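Zallard Open Day Demo: Kitchen Sink Episodes

About this data

These are the recorded episodes from the simulation stand at the Eynon open day in June. Visitors watched simulated kitchen tasks on the main screen, and some took a turn at the controls. Everything was saved, including the runs that went badly.

Manju Maurya ran the stand and wrote the task list. Hiếu Tiêu built the kitchen and looked after the recording machine. Questions about the files should go to Hiếu.

What is in it

The release has 101 episodes. Visitors drove 93 of them and the rest are our own warm-up runs from before the doors opened. No episode is longer than 1,000 steps.

All episodes use the same kitchen: a sink in a granite worktop, wooden wall cupboards above it and a tiled wall between. Food, plates and bottles are the loose items. Their places change from episode to episode, and so do the cupboard doors.
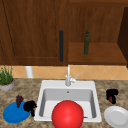
There were 6 task prompts, printed on cards. Visitors picked a card and were given one practice run, which was not recorded. Several people asked to swap cards part way through. In those cases the episode keeps the first prompt and has the word "swapped" in its notes field.

The prompts are short and some are vague. "Put the fruit away" was read in different ways, and we have left the wording as it was on the day.

Folders

Episodes are stored under zallard/visitor and zallard/staff. Each one holds the camera frames, the control inputs, the prompt and a notes file. No names or voices of visitors were kept. 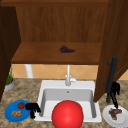 Grapes on the shelf of the open cupboard, above the sink.

Known problems

The clock on the recording machine was an hour slow until the lunch break. Use step numbers if you need to line up frames and inputs.

Success was marked by hand at the stand, often with a queue waiting. Manju has checked the staff episodes again but not the visitor ones.

The Dristgate version of the kitchen uses different cupboard sizes. Its episodes are kept separately and should not be mixed with these without changing the scene file.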